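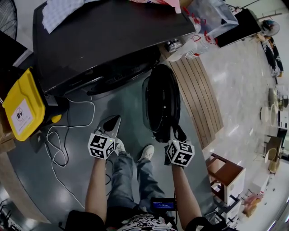 Checking a Used Car Before You Sign

Updated February 2018

These steps apply to any used car sold through the Comdale lot or by a private seller. Allow 45 minutes and go in daylight. Bring a flashlight, a tire gauge and a code reader.

1. Match the VIN
Read the number at the base of the windshield and compare it with the door jamb sticker and the title. All three must be identical. If one differs, stop there.

2. Check the body
Sight along each side from the rear bumper. Look for uneven panel gaps and changes in paint texture. Open the trunk, lift the mat and check the seams for rust.

3. Check the tires
Read the four-digit date code on each sidewall. The first two digits are the week and the last two are the year. Uneven wear across the tread points to an alignment or suspension fault.

4. Start the engine cold
Ask the seller not to warm it up. With the engine off, a healthy battery reads above 12 volts. Start the car, let it idle for 5 minutes and watch the exhaust. Blue smoke means burning oil.

5. Drive it
Cover at least 8 miles, part of it on the highway. Brake firmly once from 40 mph on an empty stretch. The car should stop straight.

6. Read the paperwork
Ask for the full out-the-door price in writing. Dealer fees are listed separately from tax and title. On a Comdale contract the fee line reads $599.

Keep a signed copy of every page.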